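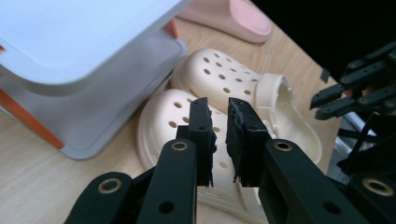

Puvby Household Help — Shoes, Closets and Entryways

Print this page | E-mail this page

How do I get cream-colored clogs clean again, and where on earth do I keep them?

Posted by porchlight_mama

Hello all, I have been reading this board for ages and finally have something to ask, so please bear with me while I get it all out. I have a pair of cream clogs, the molded kind with the rows of little round holes over the toes, and I love them more than any sensible person should love a shoe. I wear them to take the trash out, to water the tomatoes, to run over to my neighbor's, and once (by accident, and I didn't notice until the checkout) to a funeral luncheon planning meeting at the church. They were the prettiest color when I bought them, like vanilla ice cream. Now they are more the color of weak tea, and there is a gray line all the way along the thick edge of the sole that I can't shift with dish soap and a sponge.

The holes are the other trouble. Every one of them has a tiny ring of dirt inside it and my sponge just slides right over the top. I tried a toothpick and gave up after the first row because my hand cramped. I also tried a wipe with bleach in it and I think it may have made one spot a bit yellow, unless it was yellow before and I only noticed once the rest was cleaner.

The second part of my question is where to put them. We have a very small entry and no closet by the door, so shoes end up wherever there is a flat place. Right now it's my clogs, my pink slides, my husband's work boots and whatever the kids have kicked off, all in one heap, and the boots are rubbing off on the clogs. I looked at a Hevivberg rack but it is made for narrow shoes and clogs are so wide in the toe that I think only one pair would fit to a shelf. Does anybody have one? Or is there something better for fat shoes?

Thank you in advance, and sorry for going on so long. I will be home Tuesday with nothing planned and would like to get all of it done then, if somebody can tell me what to buy first.

2 answers marked helpful by the poster

Posted by old_garden_gate

Oh, I do feel for you, I have had three pairs of pale clogs over the years and I never learn! The good news is that the foam they are made of cleans up nicely if you are patient with it and stay away from anything harsh. I would stop with the bleach wipes straight away. Bleach can yellow that kind of material, and pale colors show it worst, so your one spot may well be the wipe's doing. It probably won't come out entirely but it does tend to blend in as the shoe gets a bit of wear.

What I do, and I do it on the back steps with a cup of coffee beside me, is this. Knock the two shoes together over the grass first to get the dry dirt off. Then fill a dishpan with lukewarm water and a squirt of dish soap and let the clogs sit in it for half an hour. You have to weigh them down because they float, so I set a dinner plate on top of them. Lukewarm is important. Please don't use hot water and don't ever put them in the dryer, because heat shrinks them, and I have a pair that went from fitting me to fitting my granddaughter in one afternoon.

While they soak, make up a paste in a saucer with baking soda and just enough water that it holds together. It should be like frosting. After the soak, take an old soft toothbrush and work the paste over the whole upper in little circles, and then go at the edge of the sole, where you can press a bit harder. That gray line you have is mostly scuff and ground-in dust, and it lives in the texture, so it wants a few goes. I usually do one side, rinse, look at it in daylight, and do it again. For a really stubborn black mark, like the kind a boot leaves, one of those white melamine sponges will take it off, but use it wet and go gently as it is really a very fine sandpaper and it can leave a dull patch.

Now the holes. Forget toothpicks! Get a packet of the tiny bottle-brush ones people use between their teeth, or a straw brush if your holes are big enough for it. Dip it in soapy water, push it through from the top, give it a twist and pull it back. You get into a rhythm and it goes much faster than you'd think — I do mine with the radio on. If you only have cotton swabs in the house those do all right too, they just go to mush after a while and you'll be using a good many of them.

Don't forget the inside. The footbed holds on to more grime than the outside does, especially under the heel and the ball of the foot, and if there is any smell, that is where it is coming from. Scrub it with the same paste, leave the paste on while you have your lunch, and rinse it out under the tap until the water runs clear. Then shake them hard and stand them heel down against a wall in the shade so that the water can run out. Shade, mind you. I left mine on a sunny deck one July and they curled up at the toe like elf shoes.

As for your slides, if they are the smooth sort, they are much less work and you can do them in the same water once the clogs come out. I would do the pale shoes first and the pink ones after, just so you aren't sitting the cream ones in dirty water.

Posted by fixit_on_the_hill

dish soap, toothbrush, done. I wouldn't put mine in the washing machine but my brother does on cold and his are fine. For the rack just measure the clogs across both toes before you buy anything. Mine come to 12 inches for the pair side by side at the widest part if that helps, ladies' might be less.

Posted by three_boys_and_a_mudroom

I can't add much on the cleaning, as I think you have had the best advice already (I am stealing the plate idea), but I can tell you something about the storage because I have lived with wide shoes and a tiny entry since we bought this place in 2000 and I have tried nearly everything.

I did have the Hevivberg rack, for two winters. You are right to be careful. It holds 8 shoes if they are all slim, but a pair of clogs takes up the room of a pair and a half, so you end up with one lonely clog hanging off the end and falling on the floor every time somebody shuts the door. It was sturdy enough and I passed it on to my sister, who wears nothing but ballet flats and thinks it's wonderful. So it isn't a bad rack, it just wasn't one for us.

Next I had a Sumum basket, a big open one, and I liked how it looked. Everybody threw their shoes in, which was a miracle in itself, but then every morning somebody was on their knees digging for the other one. And pale shoes in a basket with dark ones get marked, exactly as yours are doing in the heap. If you only put the clogs and slides in it and keep the boots somewhere else, I think a basket would suit you very well. They are light and they don't mind being piled on top of each other.

What we have now is very plain. There is a boot tray on the floor, the sort with a raised lip, and that is for boots and anything muddy, no exceptions. Above it my husband put up a single deep shelf at knee height, deep enough that a clog sits on it with its toe toward the wall and the heel just at the edge, so you can hook a finger in the open back and lift it down. Summer shoes on the shelf, dirty shoes on the tray. The shelf is a leftover board from another job, sanded, with two coats of wipeable paint, and it has held up to three boys, so I expect it will hold up to your lot.

If you rent, or don't want to drill, a low bench does the same job. My mother has the Makokha one with the slatted bottom and her garden clogs live underneath. The only complaint she has is that dirt falls through the slats onto the floor, so she keeps a strip of old carpet under there and shakes it out when she thinks of it.

One more thought. If you can bear to, keep the cream ones as your going-next-door shoes and get a cheap dark pair for the tomatoes. I know it's one more pair to find a home for, when you have just written to say there is no room for the ones you have! But I did it, and my white ones get a proper scrub twice a summer now where it used to be every other week. The dark pair stays outside under the bench by the hose and never comes in at all. Check inside them before you put your foot in, though, as spiders are very fond of them.

On your question of what to buy first, I'd get the little brushes and a box of baking soda and do the cleaning on Tuesday, and leave the furniture until you've measured.

Posted by porchlight_mama

Thank you all so much! I have the brushes and the baking soda on my list, and I measured this evening while supper was in the oven. The wall by the door has room for a shelf if I move the umbrella stand, and I think I can talk my husband into it. The boots are going on a tray tonight — I found an old cookie sheet with a rim that will do until I get to the store. I will try the paste on the yellow spot as well and come back to let you know how it looks.

Print this page | E-mail this page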